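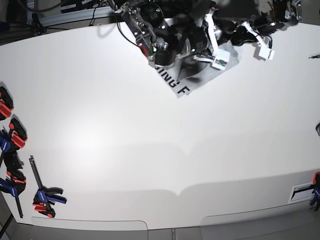 The Bullovo fingertip kit is a set of swap-on ends for small two-arm benches, and it came out of our own need to stop arguing over which gripper was the good one. We build and sell it from our shop in Lultedport, and before anything goes on the product list it has to earn its keep on a table with two arms reaching in from the back, one a cluster of silver brackets and a black motor, the other black servos joined by white plastic brackets. The squared-off white fingertip hanging near the end of that second arm is the sort of part this page is all about: a small block, plain as can be, and the piece that ends up touching everything you care about. You'll also notice the bar clamps along the left edge of the white tabletop. We are great believers in clamps, and there's more on that further down.

What you get

The kit comes with 2 pairs of fingertips, one square and flat-faced, one narrow and slightly tapered, along with a bag of 20 screws (you'll need fewer than that, but small screws love a floor), a driver that fits them, and a printed card with the mounting steps. The tips are molded in white plastic with a matte face. We tried a glossy finish early on and our overhead camera kept picking up little bright spots right where we wanted to see the edge of the part, so matte it is, and matte it will stay.

The square pair is the one we reach for first. It has a good broad face, it forgives a sloppy approach, and it holds boxes, blocks, folded cloth and most bottle caps without any fuss. The tapered pair is for getting in between things: a card standing in a rack, a cable lying flat on the table, a washer you would like to pick up by its rim. It does ask more of your arm, though. If your joints have some play in them, you will see that play at the tip, and you may find yourself blaming the fingertip for what the shoulder is doing. We certainly did for a while!

How we compare grippers

People write to us quite often asking how we decide that one tip is better than another, and the answer is a fairly homely one. Tavion Haverford, who runs our test bench, keeps a tray of ordinary things and runs every new tip through the same tray, 20 tries per item, with the same controller settings and the same lights. He writes down whether the item came up, whether it stayed up, and whether it went down where it was meant to. Then he changes the tips and does the whole thing over again. It takes most of a day and a fair amount of coffee, and he likes to be finished by four in the afternoon, when the light through the big window starts to bother the cameras.

Cloth gets its own session. A sheet of cloth never lies the same way twice, so a tip that does beautifully on a flat one may just push at a crumpled one. We start with the cloth crumpled and let the arms work from there. The square tips do better at pinching up a fold, the tapered ones do better at finding a corner, and with one pair on each arm you can have a bit of both. Mixing them is perfectly fine, by the way, and several of our customers run their benches like that all the time.

If you want to do your own comparison at home or in the lab, our advice would be to change one thing at a time. Swap the tips and leave the camera alone, or move the camera and leave the tips alone. It sounds terribly slow, and it is a bit slow, but you'll trust what you wrote down.

Working with controllers and cameras

The kit itself is only plastic and screws, so it has no opinion on what controller you use. We do our own testing on the Mbeki controller, our mid-size board, and the gripper settings on the card were worked out with that one. On another board, begin with the closing force turned low and bring it up in small steps until a paper cup holds its shape and still doesn't slip. Write that number down somewhere you will find it again -- the lid of the kit box has a blank label for it.

For cameras, the short fingertips leave a clear view for an overhead mount. If you run a camera on the wrist, check that the tips don't fill the lower part of the view when the gripper is closed. The tapered pair is the better choice there. After fitting new tips, please run your hand-to-camera calibration again, even if the new ones look the same length as the old ones. They may well not be, and a small error at the tip feels like a big one when you're trying to pick up a washer.

A word about the table

We promised more on clamps. A light table moves when an arm stops short, and once the table has moved, your calibration is only a memory. Clamp the top down along at least one side, give it a firm push at each corner, and clamp again wherever it gives. Quick-grip bar clamps are fine for this and easy to shift when you rearrange the bench. Check them every so often, as they do work loose with a lot of back-and-forth motion. A plain white top is nice to have too, with good contrast for dark items, although white parts on it can be hard to pick out, so keep a sheet of gray or colored cloth handy.

Fitting the tips

Power the arm down and let the gripper rest open. Take out the old screws, slide the old tip off, and wipe the mount with a dry cloth. Slide the new tip on until it sits flush, start both screws by hand, and snug them up with the driver, a little on each in turn. Snug is plenty. The plastic will let you know if you go too far, and we'd much sooner you didn't hear it. Close the gripper slowly the first time and look at the two faces from the side. They should meet evenly along their whole length.

Ordering and spares

Kits are made in small runs and packed at our Jatville store room, which also handles returns. Single pairs are available if you've worn one out or would like a second set for your other arm. The next run is planned for May, and it will include a longer square tip that several of you have asked for. If you have an odd gripper and aren't sure the mount will fit, send us a photo of the bare finger with a ruler beside it, and Tavion will take a look and write back.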